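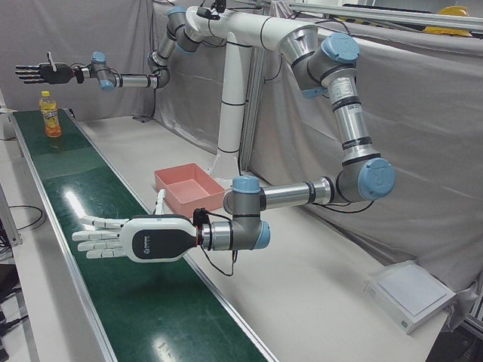 Slow hands and short rules: a talk with Ott Adomaitis

March 10, 2018

Ott Adomaitis keeps his rules for working around two-armed robots on one sheet of paper, printed on both sides, and he is very happy to read it to you. He started it at Prillico, carried it over to Judonetti, and has rewritten it so often that the current one is marked version 946. "I gave up on round numbers long ago," he says. "Fix a comma, bump the number. Then you always know if the sheet on the wall is the old one!"

His favorite subject is hands. Plenty of shops still write their safety notes for a plain two-jaw gripper, he says, and then bolt on something with fingers and a thumb and carry on with the same notes. "A gripper has one place where it can pinch you. A hand has all these gaps between the fingers, and the thumb comes in from its own side. So look at the hand again, from scratch. It's a fun afternoon, I promise."

The sheet asks for a new check whenever a hand is changed, even if the arm stays the same. If the left and right hands are different models, each gets its own check and its own line in the log. The log at Judonetti had reached line 3457 when we spoke, and he knew that without looking.

Over a conveyor he sets a speed limit of 200 millimeters per second for any arm while a person is within reach. That is his own house number, and he is quick to say so. "Do your own risk assessment. Measure your own stopping distance, with the real load, with the belt running. Please don't copy mine because it looks tidy."

Cables get a whole paragraph. Anything hanging from a wrist has to clear the belt through the full range of motion, and someone has to move the arm through that range slowly and watch. He also likes one object on the belt for a first trial – "one bottle, one tray, go" – and a second object only after the first has gone well enough times to be boring.

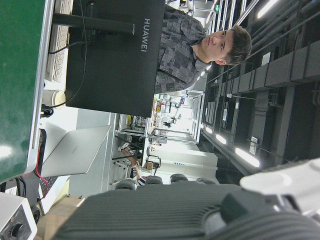
Who is at the screen?

The part Adomaitis cares about most has to do with people. One person runs the trial, and that person says out loud when the arms are about to move. Everyone nearby answers. He picked up the habit on a visit to Brunner and loved it right away. "It feels silly for a day. Then you miss it when you go somewhere that doesn't do it."

The stop button should be in reach of whoever is at the screen, without getting up. Chairs stay out of the path to it. He is working with Bosden on a shorter sheet for visitors, and so far they have argued mostly about the type size.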